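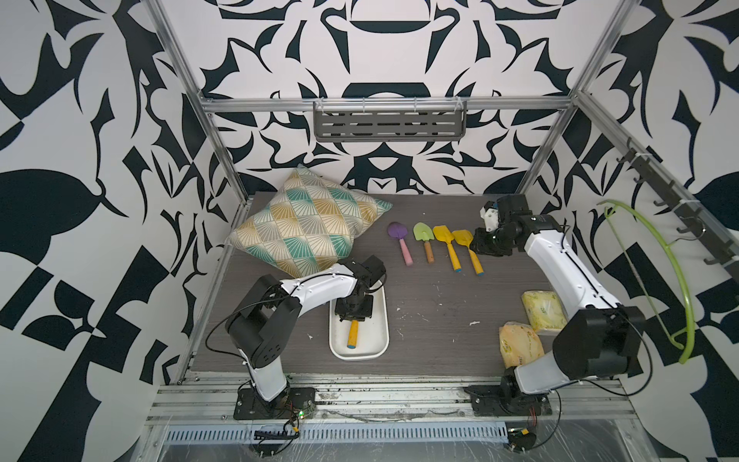 What is in the Zorndale Returns set?

One row for each item brought back to the MacPherson hardware store in Zorndale, with the reason the customer gave at the counter, typed in by whoever was standing there.

Zorndale Returns, version 2
Last updated: October 9, 2021
Maintainer: Guangming Xie
Labels: Tươi Huỳnh and Weidong Guo

Contents

returns.csv: 3,868 rows, the whole thing
short.csv: the 2,286 rows whose reason is five words or fewer
disputed.csv: the 293 rows the labelers could not agree on
labels.txt: the label list, with notes
old/: version 1, kept so that people can stop asking for it

Why it exists

MacPherson keeps a box on its return form headed "Reason." The box is required. The register software, made by Fusuteck, won't let the clerk finish until there is text in it, and it will accept any text. So there are a great many rows that read "reason" and a few that read "." alone. Everything in between is why we bothered.

We wanted a small set of short, real, badly typed English sentences for people learning to sort text into groups. Most of the free sets we had tried were movie opinions, and there is only so much a person can learn about movies from strangers.

Columns

id: a number. It isn't in date order and never was.
aisle: where the item was shelved, which may differ from where any sensible person would look for it. Picture hooks are in Plumbing.
item: the short name from the shelf tag, in capitals, often missing its last few letters.
reason: what the clerk typed, untouched except as noted under Privacy.
label: our label.
second: the other labeler's label, if different. Blank means they agreed, or that Weidong had gone to lunch. We have fixed the lunch rows we know of.
opened: y, n, or "kind of". Yes, three values. Please don't file another bug.
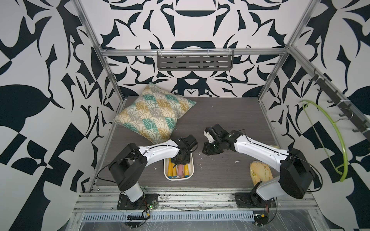 Labels

The label list began at six and should have stayed there. WRONG SIZE, BROKEN, CHANGED MIND, NOT NEEDED, WRONG ITEM and OTHER would carry you through most of a working life. The trouble was wall storage. People buy it hopefully, hold it up to the wall, and bring it back for reasons that are partly size and partly despair. Take a dark metal rail with a row of small black hooks, like the one on the post at the right: it comes back because the wall is too narrow, or because somebody else in the house has seen it. The first is WRONG SIZE. The second went round the table for a whole afternoon in March and came out as OVERRULED, our seventh label and still the one I get the most mail about.

OVERRULED means that the buyer was content and another party was not. Typical reasons are "wife says no," "husband says no," "landlord," and, in one row, "church." It does not cover a buyer who changed their own mind after sleeping on it. If the reason says only "no," we used OTHER and moved on with our lives.

NOT NEEDED means the job was finished, dropped, or done with something already in the garage. Rows such as "found the old one" go here, and there are a lot of them, nearly all tape measures.

Agreement

Tươi and Weidong each labeled every row alone, then compared. Where they differed and could not be talked round, the row went into disputed.csv with both labels and was left in peace. We did not bring in a third person to break ties. Genji Sekiguchi offered, but he used to work the return counter and had opinions about particular customers.

Most of the disputes are between BROKEN and WRONG ITEM. "Doesn't work" can mean the thing is faulty, or that it's a garage door opener and the buyer has a gate.

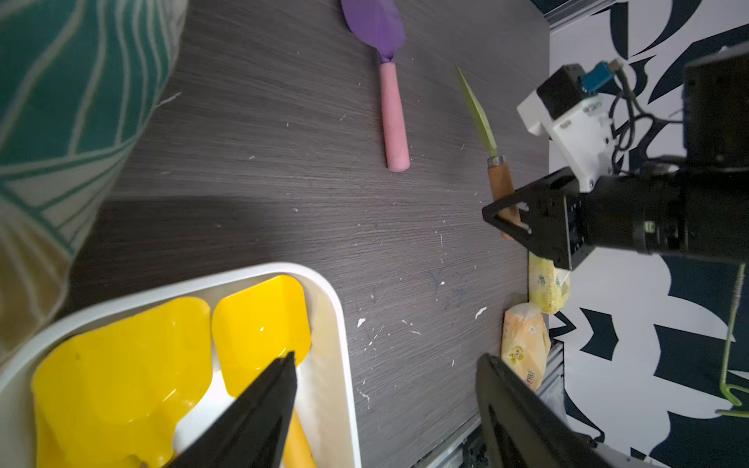
Peiyu Kang wrote to ask why the garden rows were not split into their own file, given that people return a rake for very different reasons than they return a faucet. A good point, and one we looked into. The reasons turn out shorter in Garden but otherwise they are the same complaints in muddier words, so we left them in. You can filter on the aisle column if you feel strongly. Peiyu also reported that "spayed" in one row should be "spade," and that we should fix it. We will not. The clerk typed "spayed" and the clerk's typing is what you came for.

Privacy

Customer names, phone numbers and card details were never in the export we were given. Some clerks typed names into the reason box anyway, and those are now [NAME]. Three clerks are now [CLERK], including one who had been using the box to carry on an argument about the thermostat. We removed the worst of the thermostat rows. The rest are OTHER.

If you find something that points to a real person, write to me before you post about it.

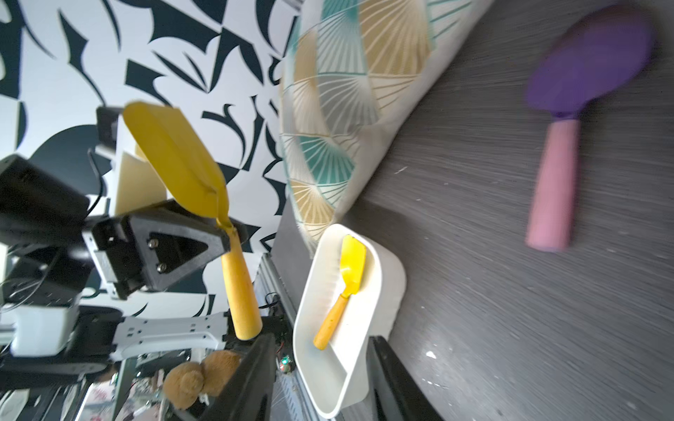 The same goes for street names, where we were less thorough. "Too long for Jomberg" looked like an address to us for months. Jomberg is a brand of shed, and we had to go back and restore every row where we had blanked it out. If you still see [PLACE] next to anything about shelving or roof panels, it probably used to be a shed.

Known problems

Rows from the key-cutting desk are missing. Keys can't be returned, which did not stop people trying, but the form was never filled in.

Commas in the reason column are quoted properly in returns.csv and less properly in short.csv. Use a real CSV reader and you'll be fine. Split on commas by hand and you will get an aisle called "he said".

One item, GALV ELBOW 3/4, comes back so often that a model can do quite well by memorizing it. Hold it out of your test rows, or at least say in your write-up that you didn't.

Use

Free for any purpose, with credit to Zorndale Returns. Version numbers matter, so please give yours when you write in. Corrections to labels are welcome — send the id, the label you'd prefer, and one sentence of reasoning. Corrections to spelling go in the bin with Peiyu's spade.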